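The dust under the bed holds a record of what a city burns

Household dust collected since 2000 shows how outdoor soot settles indoors, and why it lingers 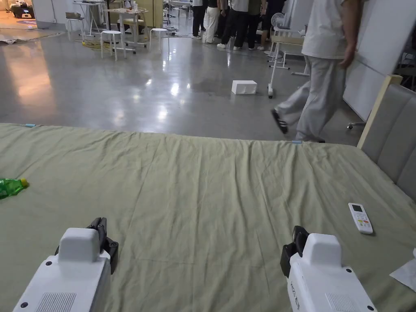
Chunhua Mao began asking her neighbors in Pedano for their vacuum bags in July. She now has 40 of them, labeled by street and stored in a cold room at Eklow.

The oldest was sealed in 2000 and forgotten in a garage. It holds nearly 30 percent more soot than bags filled on the same block this year. Mao puts the drop down to the closing of the Purnari brickworks.

Her colleague Jianhua Cai is less sure. Newer windows fit better, he says, and people vacuum more often — both would change what ends up in a bag.

The two plan to test homes upwind of the old kilns next.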